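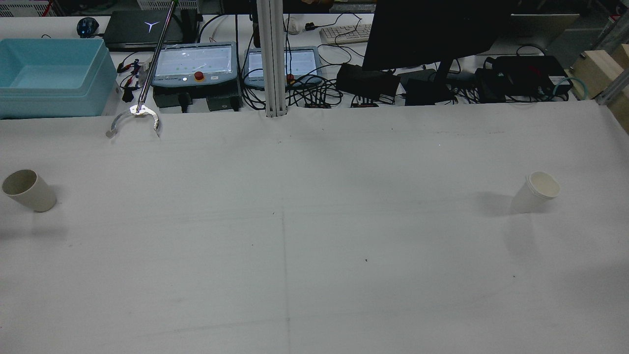

Paper cups on a white tabletop.

Tea on the night ferry to Cevton costs next to nothing and tastes wonderful! Nesrin Ekinci pours it from 2230 until the last passenger nods off, and on a Sunday in August she can get through 100 cups before the Pultar lights come up.

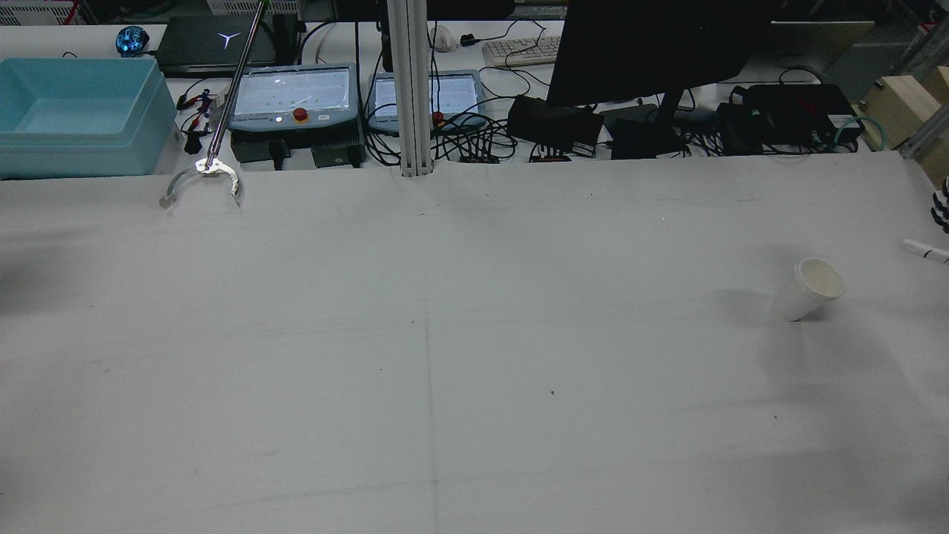
She brews it strong, for 15 minutes, over a second pot of simmering water - her aunt's method, and she won't hear of teabags. I had 3 cups on deck, one after another, with a sesame ring from the Moodley bakery, and slept very little. I'd go again tomorrow.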